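Two Arms, One Workbench

The back bay at Plakeck, a shared workshop in a former bakery, used to belong to whoever had a bicycle to fix. Since June it has belonged to a pair of small robot arms and the two members who built them up from kits, printed brackets and a great deal of aluminum extrusion.

Etelka Vida teaches evening bookkeeping classes and had never soldered anything before she joined. Eckhard Reuter repaired elevators for 16 years. Their project is called Orkisa, and its goal is wonderfully plain: get two arms to sort toy bricks by color, blue into one bin, red into the next, green into the last, on a bench that anyone with patience could copy.

"I wanted a job a kid could judge," Vida says. "You look at the bins and you know how it's going."
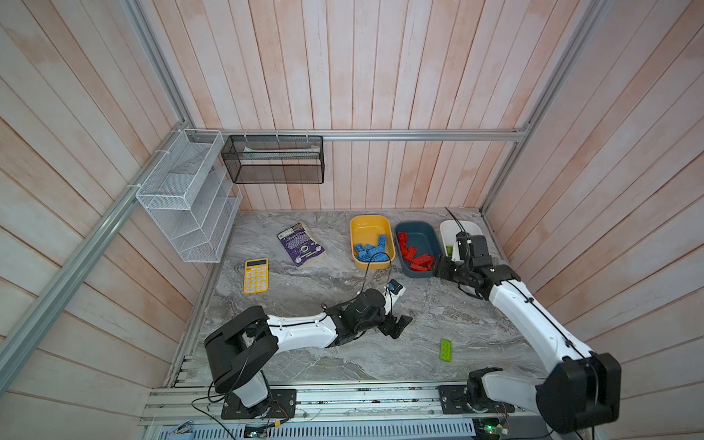 Why use two arms for a job one could do?

Because sharing the space is the interesting problem. A single arm only has to find a brick and carry it. Two arms have to stay out of each other's way, and every bug in the timing shows up fast, usually with a clack.

The first version of the bench was a sheet of chipboard on sawhorses, and it wobbled. Every time one arm swung, the other one lost its aim, and Reuter spent weeks blaming the software before he laid a spirit level on the board and watched the bubble dance. Everything now hangs off extrusion, with both arms bolted to the same rail along the front. He cut the pieces himself on the workshop's Vogler saw, a machine he talks about the way other people talk about their first car!

The control code is Vida's department. She started from a free motion library, threw half of it out and rewrote the rest over a winter of late nights, and the main script now runs to 1,428 lines. She calls it Pronard, after a street she used to live on, and she'll happily scroll through it with anyone who pulls up a stool. 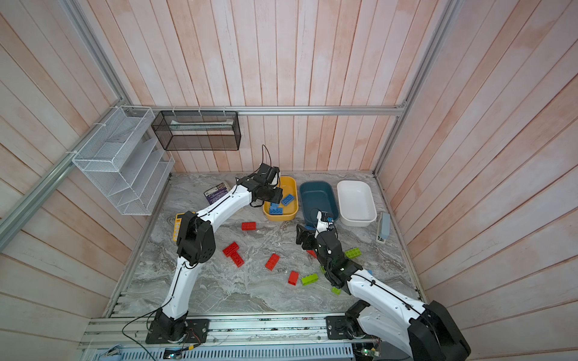 Vida's favorite part of the program is the bit that decides what to pick up next. Early on it simply went for the closest brick, and that worked beautifully until two bricks touched. Then the gripper would grab at both and come away with neither. So she started practicing on messy layouts, the kind with one red brick lying across another in a T and a third standing on end closer to the front, and she taught the program to score each brick by how much clear space the fingers would have. The crossed ones wait their turn. Watching an arm pass over an awkward pair and pick an easier brick first is strangely thrilling, and I say that as someone who came in planning to stay for half an hour.

Reuter's pride is the wiring. He has strong opinions about cable slack (too little and a joint tugs its own connector loose, too much and the loop snags on a bin), and he has redone the runs along the arms 9 times. He keeps a notebook of every change, in pencil, with little drawings of where the clips go. 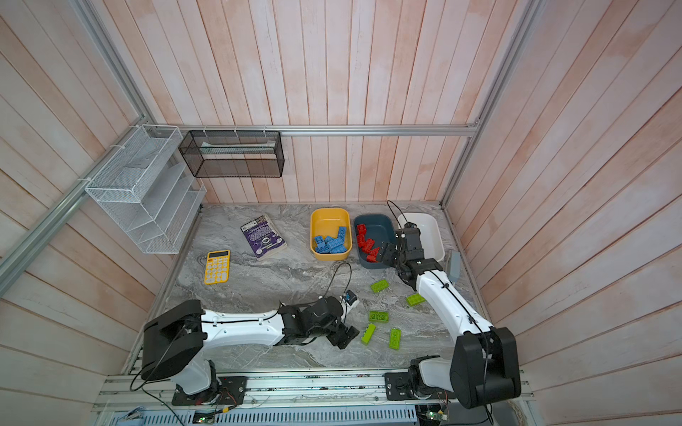 The notebook also holds the wish list. A quieter power supply is at the top, then softer finger pads, then a way to let the arms hand a brick across the middle of the bench. Vida has a rough version of the handoff running in simulation, where it behaves perfectly. On the real bench she's still tuning the moment when one gripper lets go and the other takes over.

They're in the bay most evenings until 9, and visitors are welcome to scatter the bricks. Try to make it difficult. Vida will be taking notes.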